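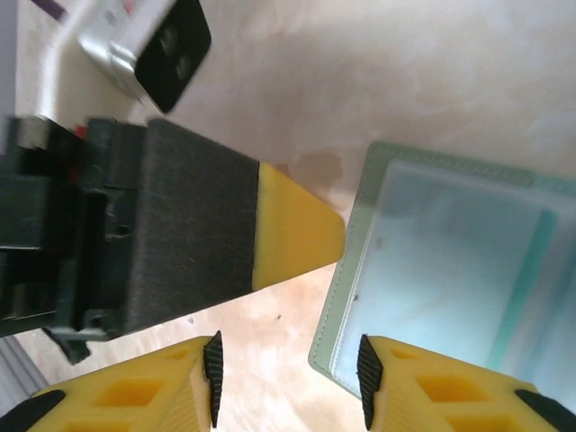 Good news for anyone who's been missing their Friday coffee — the Landura café in Skorkbridge opens again on 11/09/2026, after being shut since May. I popped in for a nosy and I'm rather taken with the new look, all soft colours and plenty of light. I'd have a tabletop like that at home, cream and beige with pale peach and tan swirls running through it! There are 69 seats now, 20 of them out in the yard, and the Vandham bus stops right outside. Doors open at eight and the cheese scones are back, two to a plate.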